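Stripping an old office tower for parts, quick notes

Did almost the same job on 3 of these last winter so writing it down before I forget. Unplug it, hold the power button in for a few seconds, then lay the case flat with the open side up. Don't work on carpet. Good light matters more than good tools.

Drives first. If yours sits in a plastic carrier, leave the drive in it for now. Pull the data cable and the power plug by the plug, never the wire. Squeeze the tabs, slide it out straight. If it sticks there's usualy a cable you missed.

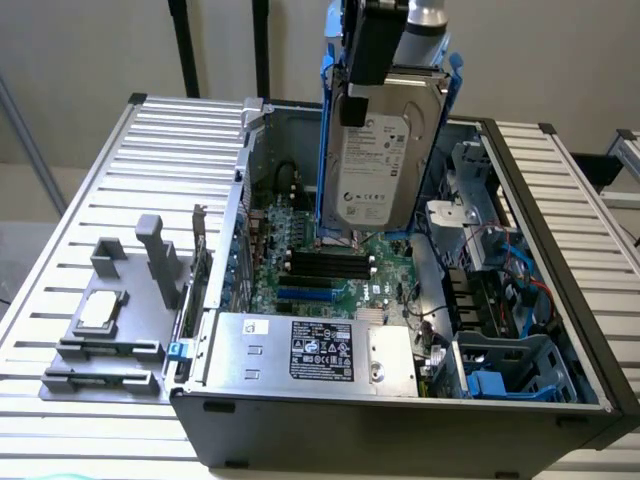 Memory next. Push the clips at the ends of the slot, stick comes up on its own. Straight into an antistatic bag, or a clean cardboard box if you're out of bags. Then expansion cards: screw or latch at the back, rock gently end to end, lift.

Screws go in an egg carton, one cup per stage. Chinyere Omoregie uses a magnetic dish, also fine, but I keep knocking mine over.

Dust: soft paintbrush, take it outside. Hold the fan blades still if you use canned air. No vacuum near the board.

Label every drive with masking tape the minute its out. Which machine, wiped or not wiped. Unwiped ones live in a separate drawer, I've mixed them up once and it cost me a whole evening.

Old coin battery goes in the battery recycling, not the trash. Tape over it first.

Bare case: keep the side panel with it or you'll never find it again.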